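Caulk over old caulk on a shower pan, yes or no?

Posted by plomley_dex
Hi all, long time reader and finally got around to making an account. We moved into our place in Brorkside in June and the bead where the shower pan meets the tile has gone black and is lifting in one corner. My father-in-law says to wipe it down with bleach and run a fresh bead right on top, and he's done houses his whole life so I hate to argue with him. The tube at the store said "paintable," if that matters. Would you go over it or dig it all out? Thanks in advance, and sorry if this gets asked every week!
Dexter Quiambao

Reply by amparo_y
Welcome Dexter! Dig it out, please. New silicone doesn't grab cured silicone worth a hoot, and you'll be peeling it off in long strips by Christmas. I did it your father-in-law's way in our first apartment (I was young and it was late) and it let go in one piece while I was rinsing my hair. Plastic scraper, a bit of remover gel, rubbing alcohol at the end, and let the joint dry overnight before you go near it with a tube.

Reply by Rirnel49
I'll be the grump here. If the old bead is acrylic latex and still stuck down tight, I've gone over it plenty of times and had it hold for years. Paintable usually means latex or a hybrid, so check what's on there first. Press it with a fingernail. Silicone feels rubbery and springs back, old latex feels more like a stale eraser.

Reply by amparo_y
Around a sink, maybe, but he says it's black and lifting! Going over that is just putting a lid on the mold. We'll have to disagree on this one, Rirnel, and no hard feelings — you were right about my gutters.

Reply by Rirnel49
Fair enough, I read past the lifting part. In that corner I'd cut it out too. I still say he could leave a sound stretch of latex alone.

Reply by leonora_umali
Mine was a pan with 82 inches of joint and I was sure it would take the whole weekend, but the scraping was done before lunch. Whatever you do, fill a gap wider than a quarter inch with backer rod first. My sister Consolacion skipped it and the bead sagged into the hole like wet cake frosting, poor thing, and she had to start over with company coming.
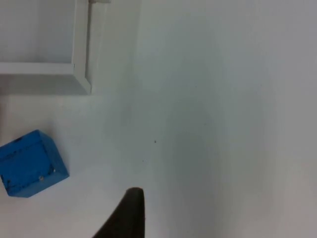 How long should I wait before we use the shower again?
Go by the cure time on the tube, and if it only gives a skin time, leave it a full 24 hours before any water touches it.

Reply by plomley_dex
You're all so kind. I did the fingernail test and it springs right back, so silicone it is, and out it comes. I bought 2 tubes of the plain 100% silicone and took the paintable one back. My father-in-law is coming over to "supervise" — wish me luck.

Reply by Rirnel49
Good luck. Cut the nozzle smaller than you think you need, and pull your tape while the bead is still wet.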